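Wer macht den Tee?

Die Maschine kann schweißen und sortieren, aber im Haushalt bleibt sie ein Anfänger

2021-05-11

In der Halle von Hitov in Solleleck packt ein Greifarm 979 Kartons in einer Schicht, und er wird dabei nicht müde. Wer danach nach Hause fährt, gießt sich das Wasser trotzdem selber ein. Warum ist das so?

Im April habe ich die Entwickler der Firma Parisi besucht. Sie wollen einem Roboter mit dem Namen Clumura beibringen, ein Glas zu füllen. Nach 3000 Versuchen am Simulator gelang es ihm in der echten Küche bei 65 von 100 Durchgängen. Das klingt nicht schlecht, bis man selber den Boden wischen muss.

Das Eingießen verlangt viel auf einmal. Der Kessel wird leichter, während man ihn neigt, und der Schwerpunkt wandert mit. Das Glas ist durchsichtig, und auf einer Tischplatte aus Glas findet die Kamera oft zuerst die Spiegelung. Ein Mensch legt die freie Hand auf den Tisch und denkt an etwas anderes.

In der Fabrik steht jedes Teil an seinem Platz. Zu Hause steht neben dem Trinkglas vielleicht eine Sprühflasche, und morgen steht sie woanders. Bei Parisi rechnet man noch mit 12 Jahren, bis ein Gerät so etwas zuverlässig beherrscht. Ich würde bis dahin den Kessel nicht aus der Hand geben.
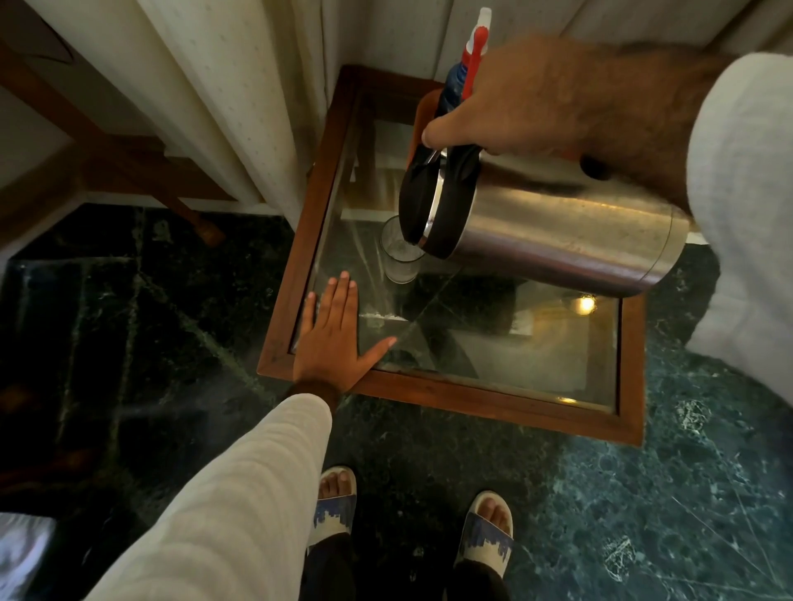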